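Descaling and other kitchen jobs I keep putting off

Quick list this time, no time for more. Posted 2025-03-18, will add to it when I think of things.

Coffee machine first as thats what most of you wrote in about.
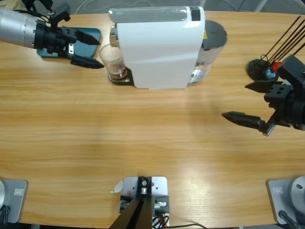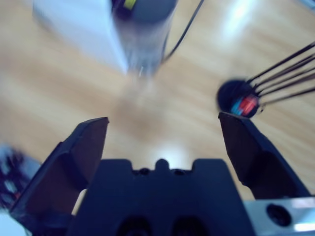
White capsule machine on the wooden top, first photo.

Descaling. Hard water here, so every couple of months. Citric acid if your manual allows it, the brand stuff if it doesn't. Run it through with no capsule in, then two full tanks of plain water. Taste the last cup. Still sour? Another tank.

Water tank. Empty it at night. Wash with dish soap and a soft bottle brush, rinse well, leave it upside down on a rack. Green film in the corners = you left it too long. White vinegar and rice, shake, rinse.

Used capsules. Don't let them sit in the bin part for a week. They go moldy fast in summer. Dry the grounds on a tray if you want them for the garden.

Wood counters and tables. Wipe with a wrung out cloth, never a soaking one. Oil twice a year – I do March and October so I remember. Thin coat, wait 5 hours, buff off whatever is left. Nasrin Mousavi wrote to say she uses walnut oil. Fine, but not if anyone in the house has nut allergies.

White rings on wood: mayonnaise. Yes really. Dab on, leave overnight, wipe. Black rings are water that got right in, those need sanding.

Oily rags – lay flat outside to dry. Do not ball them up and stick them in the trash, they can catch fire on there own.

Kettle. Half water, half vinegar, boil, leave an hour. Boil twice with plain water after. Open a window.

Cutting boards. Coarse salt and half a lemon for onion smell. Scrub with the grain. Stand it on edge to dry or it'll warp.

Drains. Boiling water down a metal sink is ok, not down plastic pipes. Hot tap water and dish soap for those. Hair and grease need a snake, baking soda won't shift them whatever you read.

Fridge seals. Old toothbrush, warm soapy water. Shut a piece of paper in the door and pull. Slides out easy? Seal is going.

Yogurt. A few people asked for the temps again: heat to 180, cool to 122 at the very most before the starter goes in, I like it lower, 110 or so. Fahrenheit obviously. Wrap the pot in a towel and leave it be.

Dishcloths. Boil them or put them through a hot wash. Cledwyn Gethin asked about microwaving – wet cloth only, one minute, and watch it. I just wash mine.

Oven glass. Baking soda paste, 4 hours, plastic scraper. Not steel wool.

Still to write up: freezer burn, knife sharpening, the squeaky drawer. Send yours in.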